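Search this site
Search

Evaluating the Fekurik Two-Arm Tabletop Kit
Student project report
Ayanda Mathebula
November 19, 2019

Purpose

The department asked for a student review of the Fekurik kit before deciding whether to order more of them for the Narnby teaching lab. The kit is sold as a ready-to-run set: two arms, grippers, cabling and the control software. I was asked to find out how much work it takes to set up and whether it can handle ordinary kitchen items.

Setup

The supplier's guide says one afternoon. It took me nearly 8 hours, most of it spent on the software install. The mounting hardware was fine. The calibration steps are in the wrong order in the printed guide - the online version has them right.

Task

I used a dish-stacking task, with bowls, mugs and a wide dish of the kind found in any kitchen. The controller was the stock one, with no changes to the default speed or grip settings. I ran 40 trials, all with the same bowl.
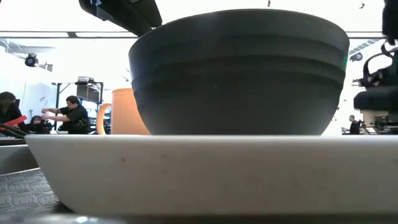 Figure 1. Bowl on the white dish with the gripper above it and the second arm at right. An orange mug stands behind the bowl.

Results

The arm placed the bowl on the dish and let go cleanly in most trials. The failures were of two kinds. In some the gripper closed too high on the rim and the bowl tipped. In others the software stopped with error 746, which the manual does not list. Support at Drultthorpe answered my email in 2 days and said it was a cable timeout. Reseating the connector cleared it.

I also compared notes with the group using the Štěpánek kit, which they have had since August. Theirs was quicker to install, but it comes with one arm and the gripper is sold separately.

Recommendation

The Fekurik kit is suitable for second-year lab work if a technician does the install first. I would not hand it to students in the box. The grip height default should be lowered before any work with bowls.

12 shares
3 comments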